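Fake Flowers, Real Vases: the Lotton Street table

I own 56 artificial stems, which is 50 more than anyone needs and still somehow short of a decent bouquet. Most came from a closing-down sale at Rillier, where tulips were priced like parking. The glass is from all over. The green tabletop makes everything look like a golf course.

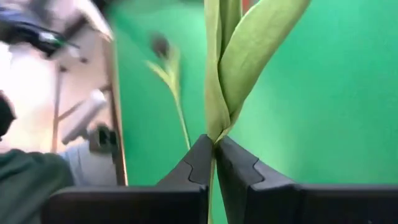 Tulip-like leaves, doing the twist. Fake ones hold whatever shape the shipping box gave them.
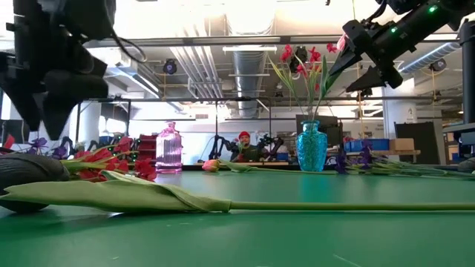

Turquoise vase, fully booked. The pink ribbed one is still taking applications, and the dark tulip lying in front is the obvious candidate — if it would ever agree to stand up straight.

Stems this long want a heavy vase or a short pair of wire cutters. I keep choosing the vase. A reader in Ilurport wrote in to say that warm water from the tap will relax a kinked plastic leaf in a minute or two, and that she did 110 of them for a wedding and would sooner have married the groom herself. I have a bowl standing by. The Pacheco peonies get their own page next month.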